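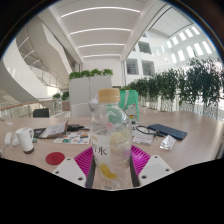 Kindell Workplace Services – Shared Spaces Team

Viera Kollár looks after the shared tables at the Astdale office, and her view of them is practical. "A table fills from the edges in," she says. "Chargers come first, because people want the cable to drop straight over the front."

Her team reviews 22 tables each September. Bottles must have a screw cap, closed when not in use. Mugs go beside a coaster or on it. The rule on mugs was written by her colleague Ikhsan Chong and has four lines.

"A red coaster on light wood is easy to find," Chong says. "We tried clear ones. People put papers on them."

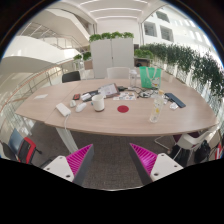 Cables are harder. Kollár allows one white charging lead per person at the front and asks for black adapters to stay at the back – coiled, if there is time. Tote bags may stand on the table during the day. "I would like them on hooks," she says, "but the hooks are on order."

Chong expects the next version of the rules to cover sheets and folders left overnight.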